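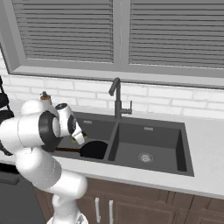

The simulated sink cell had a bad tool offset for most of this spring, and I spent the last week getting rid of it. The symptom was simple. Every approach to a pan handle closed the fingers short of where the planner said they were. The left basin is where it matters most, with the frying pan lying inside it and the handle pointing left, back toward the arm, so the gripper has to come in from above with the bowl walls and the center divider on either side. On an open countertop you can get away with a few millimeters. In a basin you get a contact report from the wall and the run aborts.

I started with the wrong thing, the joint zeros. Dimas Jugah had re-exported the arm model from Clilley in the winter and I assumed a sign had flipped somewhere. I dumped joint angles for 200 poses from the old export and the new one and diffed them. They matched to the last printed digit. That was one evening gone.

Next was the flange. Our gripper hangs off a short adapter, and the adapter is its own body in the model file with its own transform. In the old export its origin was on the mounting face. In the new one it sits at the center of mass. The tool frame is defined relative to the adapter, so it moved along with it, 4 mm up the approach axis. The mesh did not move, since it carries a separate offset that the exporter corrects. Everything looked right on screen and the numbers were wrong.

The fix, in order:

1. Set the adapter origin back to the mounting face by hand.
2. Zero the mesh offset and re-enter it from the drawing.
3. Recompute the adapter inertia about the new origin. I skipped this the first time and the wrist buzzed at the end of every move.
4. Define the tool frame at the fingertip pads and lock it.
5. Rebuild the collision cache. It does not rebuild on its own when only an origin changes.

Then I reran the basin set. It has 400 starts, and 284 of them used to abort on wall contact. With the corrected frame none do. A few still fail for other reasons, mostly the handle ending up too close to the wall for the fingers to fit. Anisa Pelupessy thinks that is a grasp sampling problem and I agree, so it goes on her list.

I also added a check to the load script. It compares the tool frame against a stored value and refuses to start if they differ by more than a tenth of a millimeter. The patch and the stored values are on Gitport under the sink branch. If you pulled before 21 Apr 2023, delete your cache folder before you pull again.

Still open: contact damping on the pads, which I have not touched since June.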